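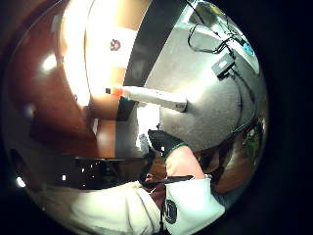
Kitchen counter wipe-down, the quick version. I do this every night after dinner, 8 minutes if the dishes are done, longer if they aren't. Our counter is gray so it hides crumbs great and shows streaks even better. First job is getting stuff off it. Cables too, a tangle of thin black ones like that catches every crumb going. Unplug, coil, move to the table.

What you need
Spray bottle of all-purpose cleaner. I use the Trila one, 582 ml, lasts us most of a month.
Two cloths, one damp one dry. Old dish towels are fine.
Sponge for the sink.
That's it. No special granite stuff unless your counter maker says so (check, some stone hates vinegar and lemon).

Step 1. Clear it
Cups, mail, chargers, the lot. Don't wipe around things, you end up with rings. If a tumbler really has no place to go, slide it to the back by the wall and get that bit last.

Step 2. Crumbs first, dry
Dry cloth, sweep toward you, catch them in your hand. Spray on crumbs = paste. Learned that one in our old Babić Street apartment, black counters, awful.

Step 3. Spray
Half the counter at a time. Hold the bottle up a bit and go light, 8 squirts does my whole half. Nozzle away from food and away from anything with a plug. Speckled counters are sneaky, you can't see where you've sprayed, so work left to right and keep the towel right next to the bottle.

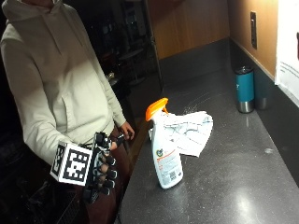 Step 4. Let it sit, then wipe
Check teh label for how long. Damp cloth, long S shapes, flip to a clean side halfway. Then the dry cloth over the same path. Streaks mostly mean too much cleaner.

Step 5. Sink
Sponge around the rim, then the basin, rinse, wring the sponge hard. Fold the cloth and leave it by the sink if you're coming back to it, otherwise straight in the wash. I got a 50 pack of cheap white ones from Plurka and stopped worrying about wich one is clean. 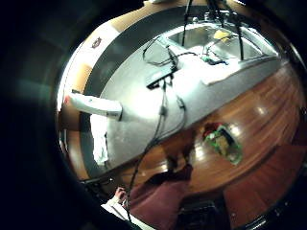

Can I put the cloths in with regular laundry?
Wash them with towels, not clothes, and skip fabric softener. It leaves a film and then they just push water around. Hot cycle if the tag allows it.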